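About Brilleva

Brilleva is a hand tool repair and hire shop in Plurnstead, two doors down from the old post office. We mend, sharpen and lend tools for the house and garden, and we run evening classes in looking after them.

The business was started by Florante Lumanlan, who had spent years as a fitter at the Clitdale works and wanted a bench of his own. He took on half of a former bakery and kept the front counter. The flour store at the back is now the sharpening room. We still get asked for rolls on Saturday mornings.

What we do

Most of our work is plain repair. People bring in shears that have seized, chisels with chipped edges, saws that have lost their set and spades with split handles. We give a price before we start. If a tool costs more to mend than to replace, we say so and hand it back without a charge.

The hire shelf holds 116 tools. Members pay by the year and can have 2 out at a time, for up to a week. Ladders and anything with a petrol engine are not on the list, as we have no room to store them safely.

Classes

We hold sharpening classes on weekday evenings from September to June. There are six places in each class and all the equipment is provided. Bring an apron and one blunt tool of your own. A separate day course on fitting new handles is held at Manurung, our second workshop, which has the larger benches and its own parking.

Local schools can book a morning visit. Last year 74 pupils came through the workshop, and most went home with a dibber they had shaped themselves. 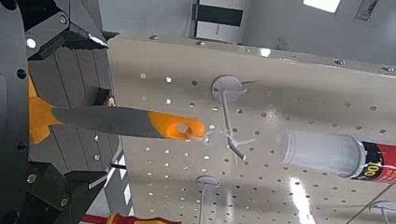 Long handheld tool with a hole near the end of its orange tip.

Finding us

The Plurnstead shop is open Tuesday to Saturday. The 60 bus stops across the road. Manurung is open for courses and for collection by arrangement, so please ring the shop first.

Membership forms are kept at the counter. You will need proof of address and a small deposit, returned when you leave.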